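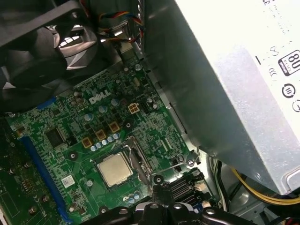
**Westbridge puts out Trestico 2, planning software for robots that take old desktops apart**

PEDTON, March. Hi, I'm on the software side at Westbridge, and I get to write the release this time, which I'm very happy about! Trestico 2 is out now for everyone on a current license.

The big change is in the planner. The first version wanted a full model of every computer before it would plan a single move (we spent whole weeks on those models, and I don't miss them). With Trestico 2 you mark up the parts you care about, the processor, the memory, the lever on the socket, and the planner works out an approach for the gripper that keeps clear of the rest of the board.

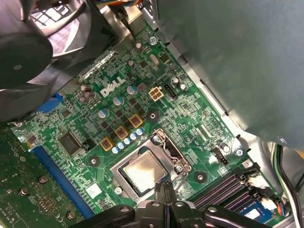 Levers were what kept me at my desk in the evenings. They're thin, they're shiny, and they sit right up against things you don't want to bump. We rewrote the perception step so it takes 5 looks from the wrist camera and compares them before it settles on an edge, and if the looks disagree it stops and asks a person. You can set how picky it is, too.

There's also a new parts map, where you tell the planner which pocket or rail each kind of part belongs in. Change the holder, edit the map, and you're back at it without touching your task code. 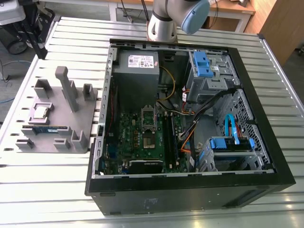
*Gemma Ferraro*

Task files from the first version open as they are, though you'll want to redo your gripper limits. The simulator comes with it and now replays up to 100 saved plans in a batch, handy for checking a change overnight. The Nechyporuk plug-in needs 4 small edits to its settings, all listed in the upgrade notes.

Press questions and demo requests can go to the Westbridge office in Pedton, and I'll answer as many as I can myself.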